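**Alphabet blocks: wash, oil or leave alone?**

**hakville56** - 7 Nov 2020
Secondhand alphabet blocks, bare wood with colored letter faces. Sides are engraved with animals and numbers. I want to clean them without raising the grain. Current plan is a damp cloth with dish soap, then air drying for 10 hours.
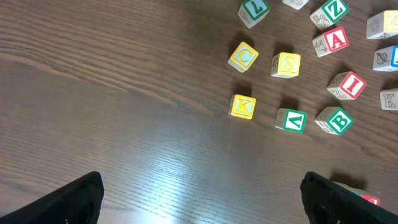 *Part of the set, Z and A at the right.*

**petkov_m**
Skip the soap. It collects in the engraving and dries white. Use a stiff dry brush, then a barely damp cloth. Never soak them.

**Horer**
Disagree. Diluted soap is fine if you wipe again with plain water. I did 45 blocks that way in June and had no residue. Stand them in a row with space behind so air gets to the back faces.
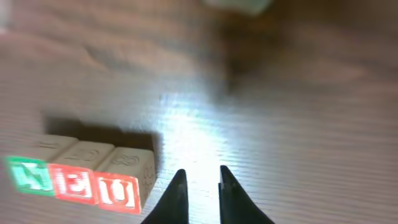 **Poul Kragh**

Three red and green faces side by side is a decent test group. Do those first and check the color on a white rag. If the rag picks up red, stop. I would not oil them. Oil darkens end grain faster than side grain and a cube has both.

**petkov_m**
Agreed on oil. Sanding is also out, the line drawings are shallow.

**hakville56**
No oil, then. Is 500 grit still too coarse for one rough corner?
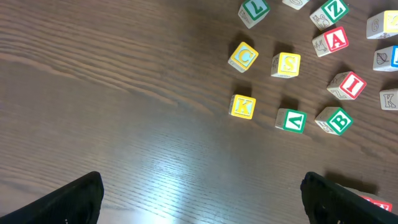

*Same blocks on the dark wood. The yellow-bordered one has a 6 on its side.*

**Horer**
500 is fine on a corner. Two strokes, with the grain - keep off the painted border.

**petkov_m**
I would still use the brush first.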